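Moriarty: Product Information
Published by Bultus for Windows, Mac and current consoles

Moriarty is a turn-based strategy game for one to four players, set in the river city of Lerkent. Each player directs a rival trading house and competes for control of the docks, the courts and the night markets. A standard campaign is played over 10 chapters. Progress is saved at the end of every turn and may be resumed on any device linked to the same Bultus account.

The game was developed by Stukodent under the direction of Ratree Duangkaew. Music is by Ivone Assunção.
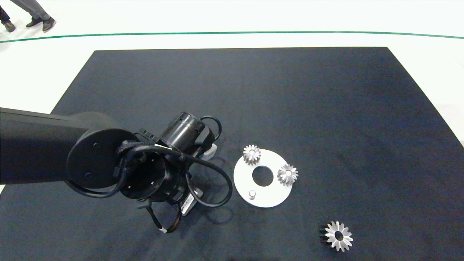
Chapters may be played in any order once the opening chapter has been finished. The order chosen affects which houses remain in play, which contracts are offered and how the final chapter ends. Players who prefer a fixed sequence may select Guided Campaign from the main menu before starting.

Game modes

Campaign. Single player or two-player cooperative. Difficulty can be changed between chapters but is fixed while a chapter is under way.

Open Table. Two to four players, online or on one device. Turns may be timed or untimed. In an untimed match, a player who is away receives a notice when a turn is due, and the match stays open until it is completed or all players agree to close it.

Daily Ledger. A short single-player puzzle, replaced each morning at 9:00 a.m. Scores are posted to a public ranking. Past puzzles remain available in the archive but do not count toward the ranking.

Contents of the base game

The base game includes 298 contract cards, all campaign chapters and the full city map. Every card can be earned in normal play. Cards are not sold separately, and there is no paid currency in Moriarty.

The Harbor Supplement is an optional purchase. It adds a fifth district, two trading houses and a set of weather rules that can be turned off in Open Table matches. The Supplement requires the base game. When a host owns the Supplement, invited players may use its content for the length of that match. 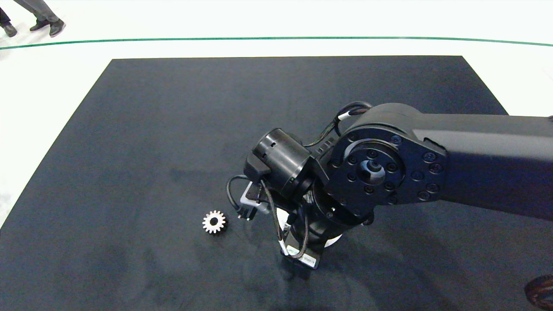 Can I move my saved campaign from a console to a computer?
Saved campaigns transfer between all supported systems. Sign in to the same Bultus account on both devices, open Settings, then Saved Games, and select Send to Account. The campaign will then be listed on the second device.

Purchases do not transfer. A separate copy of the game is required for each system, and the Supplement must be purchased on the system where it will be hosted.

Account and connection requirements

A Bultus account is required for Open Table and the Daily Ledger. The campaign can be played without an account and without a connection after installation. Players under the age set by local law must have an account created for them by a parent or guardian, who may limit messages, play time and online matches.

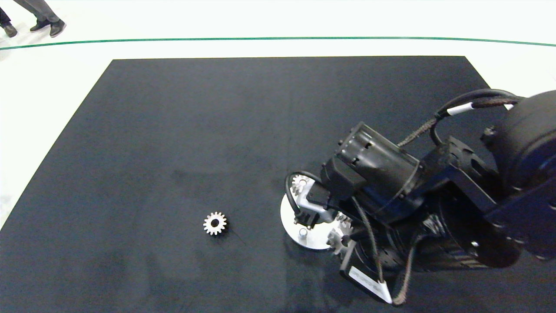 Stukodent, floor view

Accessibility

Text size, contrast and card colors can be adjusted at any time. All controls can be reassigned. Spoken lines are subtitled, and the card text can be read aloud in English. Turn timers can be extended for individual players by agreement before a match begins. Questions about these features may be sent to Uthai Prasertsri through the support form.

Version notes

The May update corrects an error that caused the Court district to award influence twice when two houses tied. It also shortens loading times on older computers and adds a search field to the card library. Open Table matches started before the update continue under the earlier rules until they are completed. 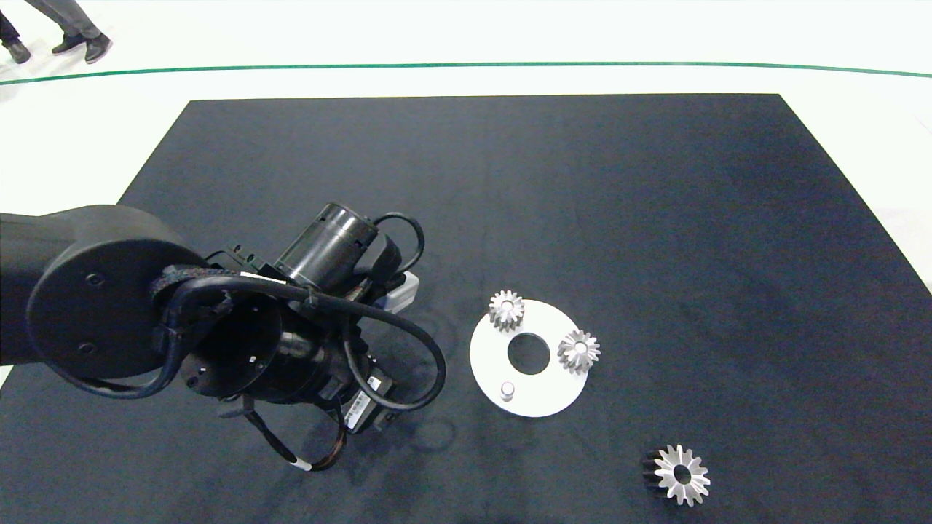 Robot arm and mat

Purchase and support

Moriarty is available as a download and as a boxed edition. The boxed edition contains a printed city map, a rule booklet and a download code. It was produced in a single run of 3170 copies and will not be reprinted.

Requests for refunds should be made through the store where the game was purchased. Technical questions should be sent to the Bultus support desk with the version number shown at the bottom of the main menu. Schools and libraries seeking a group license should write to Sombat Yimyam, Licensing, and state the number of devices to be covered.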